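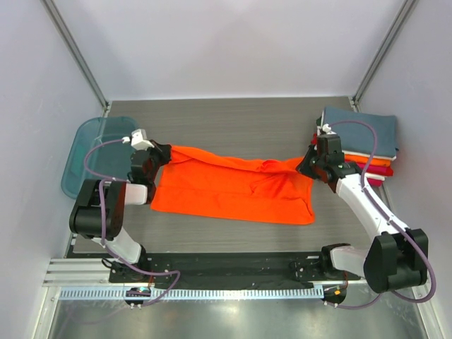 Chapter 6: Planning When the World Won't Hold Still

I spent my first year of motion planning on boxes, and I loved boxes. A box has a position and an angle, you hand six numbers to the planner, and off it goes. Then Dalia Cherkaoui, who wrote most of the Flosten planner we use in this book, dropped a T-shirt on my desk and asked me for its pose. I'm still a bit annoyed about it! Cloth has no pose in that sense. With a gripper at each end of the orange piece, the top edge rolls up and dips in the middle while the lower part stays flat on the table, and your software has to represent all of that somehow. My first try was a mesh with 1,536 points, updated on every cycle, and it ran so slowly that I could get coffee between steps (I did, often).

So in this chapter we'll get cheaper. We'll keep the two grasp points, a rough outline and a short list of folds, and let the controller sort out the rest. You'll need the Zitel simulator from Chapter 4, and please run its cloth tests before you start — all 68 of them should pass.

We'll also lean hard on the wrist view. Up close you can see the fingertips pinching a small fold and the fabric bunching into a peak above them, and a peak like that is something a fairly simple detector can learn to find.

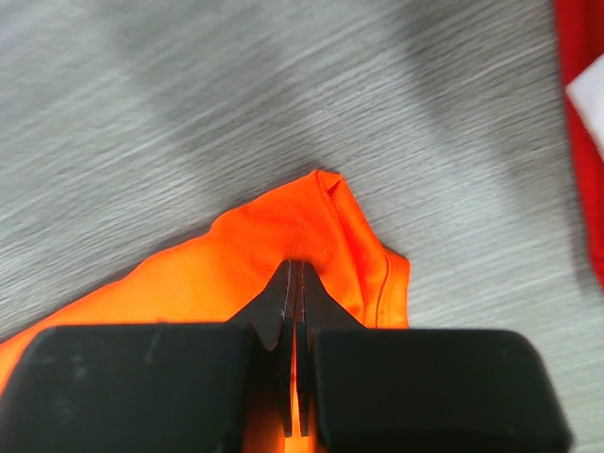
6.1 Choosing a Grasp Point

Let's start with one arm and one corner. Open the file grasp_select in your project folder and find the function that scores candidate points. Right now it returns the same score for every point, so your arm will grab wherever it likes.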